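Jornada de puertas abiertas en Coninon: una mañana entre cocinas, legumbres y tostadas

Llevaba desde marzo con ganas de acercarme a Coninon, y por fin el 28 ago 2026 cuadraron el tren, el calor (que dio una tregua) y mis ganas de madrugar. Las jornadas de puertas abiertas tienen algo que me encanta: entra uno sin saber muy bien qué va a ver y sale con el bolso lleno de folletos y hablando de cosas en las que no había pensado nunca, como el ancho ideal de la ranura de un tostador.

La visita empieza en el edificio Pleltow, una nave larga de ladrillo a 300 metros de la estación. Te dan una pegatina con el número de visitante (la mía, la 214, todavía la llevo pegada en la funda de las gafas) y te sueltan por el pasillo central a tu aire. Yo, que soy de pararme en todo, tardé muchísimo en llegar a la primera sala.

En la sala Raju enseñan el almacén de menaje: estanterías hasta el techo con platos, fuentes, jarras y cubiertos ordenados por tamaño. Hay 80 modelos de bandeja y una señora muy amable que te deja cogerlas para que notes el peso. Me habría quedado allí toda la mañana – las bandejas con compartimentos son mi debilidad desde el comedor del colegio – pero venía un grupo detrás y hubo que avanzar.

Luego se pasa a la zona Starko, que para mí fue lo mejor del día. Son mesas pequeñas, preparadas con cosas de diario, lo que cualquiera tiene en la encimera un martes o un domingo: un desayuno a medio hacer, unas legumbres separadas, un plato con algo de comer. Me detuve un buen rato en la del tostador, uno blanco, redondeado, con la ranura metálica, de esos que quedan bien en cualquier cocina. Y al lado, la bandeja de cuatro huecos con sus granos oscuros, sus granos verdes y unas alubias pálidas, cada cosa en su sitio. Qué ganas me entraron de llegar a casa y ordenar la despensa, de verdad.

También me gustó mucho el plato ovalado con el filo verde claro, con dos piezas de comida que me parecieron filetitos. A esas horas yo ya iba con hambre, lo confieso, y entre eso y el pan se me fue la cabeza al almuerzo.

A la salida hay una cafetería sencilla, con 2 mesas largas compartidas y un café bastante decente. Si vais, llevad calzado cómodo y no dejéis el guardarropa para el final, que se forma cola. La entrada es gratuita, aunque conviene reservar.
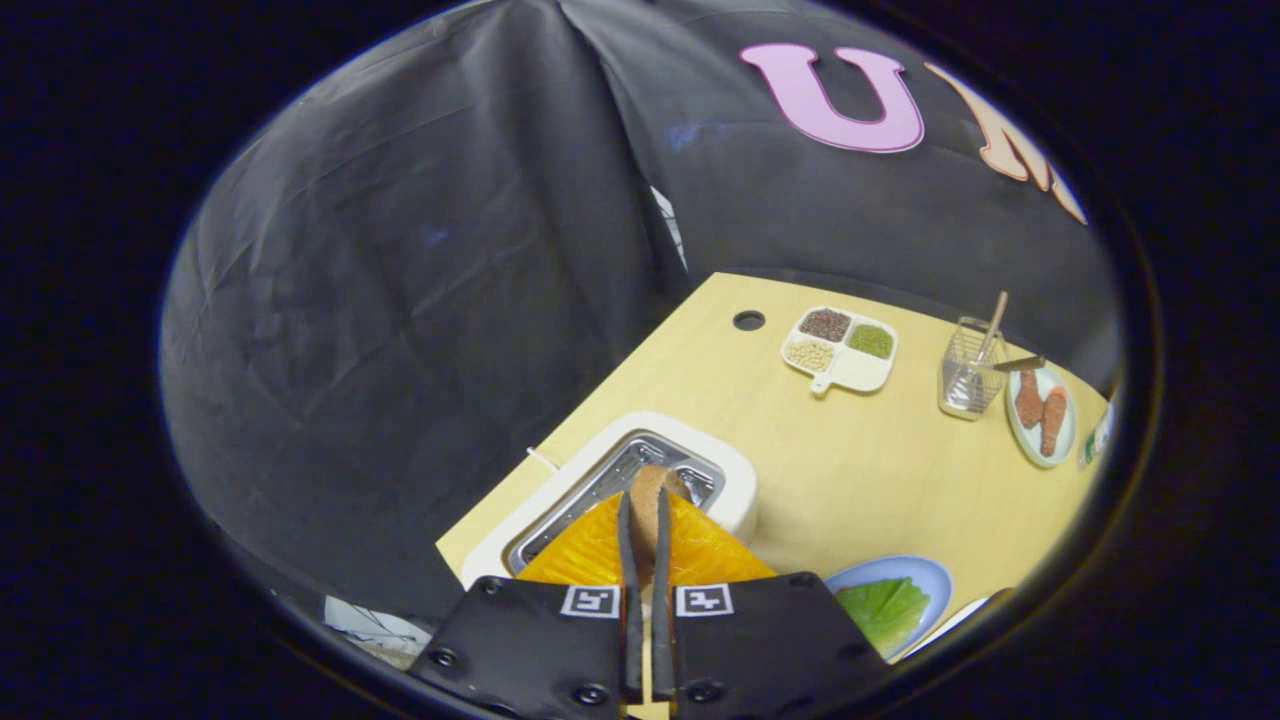 El pan, justo encima del tostador, en una de las mesas de la zona Starko.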